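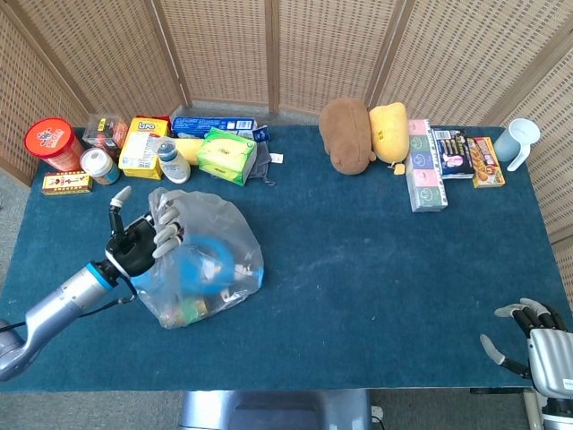 Figure 1. The blue-topped table with the clear bag on the left and the boxes, jar and bottle lined up toward the back.

Bag It, Box It, Put It Away: A Small Project About Packing Groceries
Skolix student projects, Trusudcombe

Where the idea came from

I live in Skarport, the student building up the hill from the main road, and I carry my groceries home on foot. Anybody who has done that walk with a badly packed bag knows what I'm talking about. The corner of a box pokes into your leg the whole way, and whatever you bought for dinner ends up underneath everything else. I've been complaining about this since my first semester, so when we had to pick an everyday task and study it properly, I picked packing (and then unpacking, which I'd somehow forgotten is the other half of the job).

My question was pretty simple. If you take the same mix of groceries and household stuff and pack it in a different order, does it make any difference to how the load carries and how fast you can put it away?

The table

I set up in the common room in October, mostly in the mornings before it got busy. The table has a deep teal-blue top that feels like carpet, and I ended up loving it for this. Small things stay where you put them! On my kitchen counter a round container will happily roll off into the sink. The folding wicker divider goes around the back and both sides, so it's a nice closed-in spot to work in, although you do have to walk all the way around to the front if you leave your notebook on the windowsill. I left my notebook on the windowsill a lot.

What I packed

Most of it came out of my own cupboard, and the rest I bought at Mabaso. I wanted shapes that don't get along. In Figure 1 you've got the tall red container with the red lid, a short white jar, a little white bottle with a blue cap, a long blue package across the back, and the lime-green tissue box leaning on a gray drawstring pouch. There are flat boxes and upright boxes too. The small clear plastic box with the red and yellow contents was a favorite, just for being easy to spot.

I weighed the load on a kitchen scale that reads in grams. My target was 2,000 grams, which felt like a fair size for a quick trip to the store, and the final mix came to 1,965. I could have added something to close the gap, but everything I had left in the cupboard was too heavy, so I kept it.

How I did it

I tried three ways of packing.

Heavy first: jar and other dense things on the bottom, boxes next, soft or light stuff on top. It's what my family does and I assumed it would win.

As it comes: pick up whatever is closest and drop it in. My normal method, I'm sorry to say.

By home: everything that lives on the same shelf goes in together, so bathroom things with bathroom things, food with food.

I did each one with a clear plastic bag and then again with a cardboard box. After packing I walked one lap of the hallway, came back, and unpacked onto the table into rows. I wrote down the time and also a comfort score out of ten, which I know is not very scientific – my hand is not an instrument – but it seemed silly to leave out the thing that bugged me in the first place.

What happened

Heavy first was the most comfortable to carry, and in the box it was really stable. Nothing shifted on the lap. It was slow to put away, though, with food and bathroom things all mixed together by weight, and I kept going back and forth between rows.

As it comes was the quickest to pack and the worst at everything after that. One time the tissue box got a dent in the side that never popped back out.

By home surprised me. I expected it to be fussy, and the first go was, but after a couple of tries I was sorting while I packed without thinking about it. Unpacking was faster than with either of the other methods. The comfort score was a little lower than heavy first in the bag, and in the box I couldn't feel any difference.

I also tried splitting the load in two, with 1,021 grams on one side and the rest on the other. I'd been hoping for 1,000 or under on each, but you can't cut a jar in half. Two lighter bags were much nicer on the hallway lap than one full one, and splitting by home worked great here, one bag for the kitchen and one for the bathroom. If I'd known how well that would go I'd have built the whole project around it.

Clear bags

A note on the bag itself. I chose clear plastic so I could see where things had ended up, and it mostly works, but once the film gets crumpled you only see colors and vague shapes. Bright blue shows up well. Anything pale just disappears, and I lost track of the white bottle more than once.

Stuff I'd do differently

I did all the packing myself, so the times are my times, and I got faster as the month went on. I should have mixed up the order of the methods instead of always starting with heavy first. A hallway lap also isn't a hill. Next time I'd do the real walk from Mabaso, with the box as well, and put something cold in the mix so there's a reason to hurry at the end. I'd also like to try the drawstring pouch for the small flat boxes, which kept sliding down the sides of the bag.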